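Home > Bedroom > Bedding > Flat sheets & bed linen

Ukitville Plain White Sheet
Bedroom range by Korketti

Back in stock. Single, double, king. White only for now, ivory maybe December.

Plain white bed sheet, no pattern, no trim, no elastic. Goes over any ordinary mattress and tucks under. Sold on its own, pillowcases are listed seperately under Ukitville Cases.

In short
- Plain weave cotton
- Colour: white
- Generous overhang, all four sides
- Hemmed all round, double stitched top and bottom
- Machine wash 60
- Tumble dry OK, low
- Comes folded in a paper band, no plastic bag

Ironing. Up to you. It's cotton, it creases, it will look slept in five minutes after somebody sits on it. If you want a sheet that lies dead flat have a look at the Ritholm easy-care instead, bit more money, slightly slippery feel, some people love it.

Use it for whatever. Guest bed, main bed, dust sheet once it gets old. Customers tell us they sort shopping on theirs, fold washing on it, let the kids set up a pretend shop. Put something wipeable down first if there's fruit involved, juice stains are a pain on white.

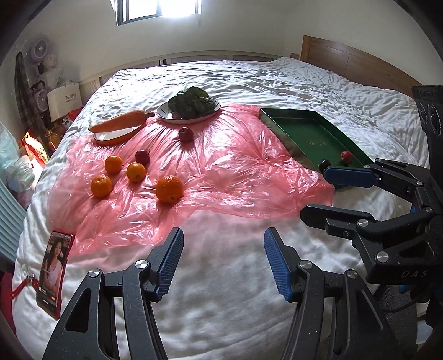

Ukitville sheet on a large bed with a light brown wooden headboard. Pink plastic sheet, fruit, tray and toy carrot not included.

Stain advice, as we get asked. Orange juice: cold water straight away, then normal wash. Berries and dark fruit: cold water, leave to soak, wash at 60, don't tumble dry untill the mark has gone. Tea: same. Bleach only if you must and only the white ones, never the ivory when it comes.

Sizes
Single 180 x 260 cm
Double 230 x 260 cm
King 270 x 280 cm
Super king not made, sorry. We have asked.

Deep mattress? Up to 25 cm deep is fine on all sizes. Thicker than that, or with a topper on, go up a size.

Product codes
Single 243
Double 700
King 800
Pair of cases, any size bed, 1,018

Please quote the code if you ring or email, the names get mixed up with the Rojanasak sheets, those are the heavier ones with the striped border and they are a different page.

Delivery
Small parcel, fits most letterboxes in single, the king won't. Two to four working days mainland. Islands longer. Order before noon and it goes same day, weekends excepted.

Returns
28 days, unwashed, paper band still with it if poss. Opened to check the size is fine. Washed is not fine unless there's a fault, in which case send us a photo of the fault and we'll sort it.

Care label
Wash 60. Wash whites with whites. Expect a little shrinkage first wash, sizes above allow for it. Do not dry clean. Warm iron while damp if you want it smooth.

Goes with
Ukitville Cases, pair
Ritholm mattress protector
Korketti cotton blanket, grey or oatmeal

Stock note: doubles low, singles and kings plenty. Next delivery of doubles is on order, use the email me button and you'll get one message when they land, no newsletter.

Page updated May 9, 2021

Add to basket | Save for later | Ask about this item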